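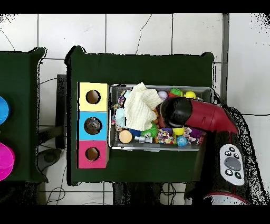

*Green tables, white tile.*

Wednesday, late, and I'm writing this at the kitchen counter with my feet up on the other stool because the chair in the office has a box on it. The box used to hold the new network drive. I finally did it! After all that talk since spring I have retired the old Dristby, the one that has hummed behind the bookcase so long that I noticed the quiet before I noticed anything else this evening.

I should write down how it went while I still remember, because last time I changed drives I kept no notes at all and spent a whole weekend cursing the person who had set it up (me).

The new one is an Aretura, the two-bay model. I went back and forth for ages between that and the Moncrieff, which everybody on the forum seems to love, but the Moncrieff has its power brick built in and a fan you can hear through a door, or so the reviews said, and I sleep on the other side of that door. The Aretura cost me $725 with both disks in it. I said that number out loud in the store and the young man at the register very kindly said nothing back. 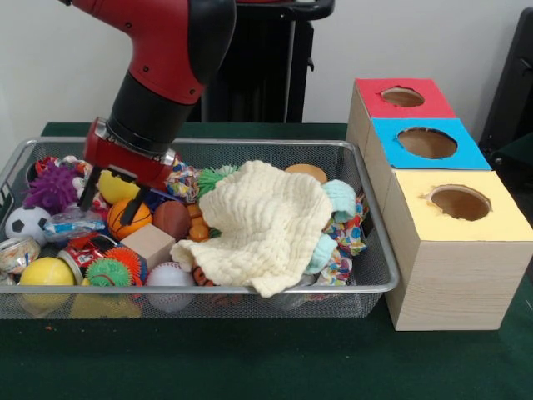

Getting it out of the box and plugged in was no trouble. The trouble was the name. I wanted to call it the same thing as the old drive so that all my shortcuts would keep working, and of course you can't have two things on the network with one name, so I had to rename the old one first, and then the laptop lost track of both of them and sulked. I turned everything off, made tea, turned everything on again. By the time the tea was cool enough to drink they had both shown up, side by side, like two aunts at a wedding.

Then the copying. I had it in my head that I would drag the folders across and go to bed, and thank goodness I called Mahsa Bahrami first, because she said not to go through the laptop at all. The Aretura can reach over and pull the files straight from the other drive if you give it the login. It took me a while to find the setting (it is under Backup, then Import, then a little gray arrow I would never have clicked), but once it got going it fairly flew. Through the laptop I had been getting 10 megabytes a second over the Wi-Fi, and I'd been quite pleased with that, which shows how much I know.

Mahsa also wanted to know when I last checked that any of my backups would open. I changed the subject and asked about her tomatoes. 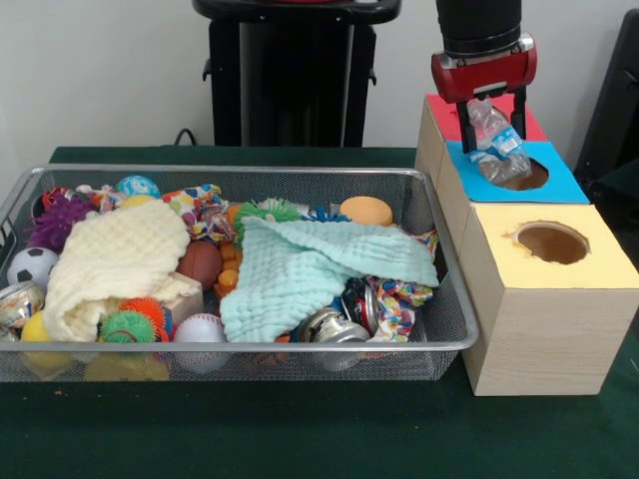 ## Later, can't sleep

The copy finished a little before midnight with a cheerful green check mark and, under it, in much smaller letters, 1056 files skipped. Well, you can imagine. I sat there in my robe with my heart going, thinking it would be Dad's letters or all the scans from the lake house, and went through the log line by line until I got hold of myself and sorted it by type. Nearly all of them were those tiny thumbnail files the old drive used to make for itself, and I don't need a single one.

There was one folder in there that did matter, the tax papers, and it had been skipped over a colon in the name. I had called it "Taxes: do not lose." I took out the colon and ran it again and over it came - every last receipt.

So now I have a plan, and I am putting it in writing so I can be held to it. The old Dristby stays plugged in until the end of August, untouched, just in case. After that I'll wipe it and take it to my sister's, and the Aretura can send her a copy of everything overnight, and she can send hers to me. She has wanted something like that ever since her laptop went in the creek.

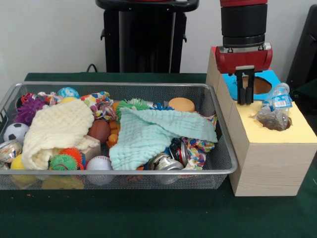

I also need to do something about the router, because as long as I had the back of the bookcase pulled out I got a good look at it, and it's the same Gronis I bought when I moved in. It still does its job in the front room, but the bedroom has been hopeless all summer, and I suspect it's because I stood the filing cabinet right in front of it. I'll try moving the cabinet before I spend any more money. Maybe Saturday, if my back is speaking to me.

Must remember: write the new password in the blue notebook. Also the light on the front of the Aretura is terribly bright and there must be a way to dim it. Put a sock over it for now.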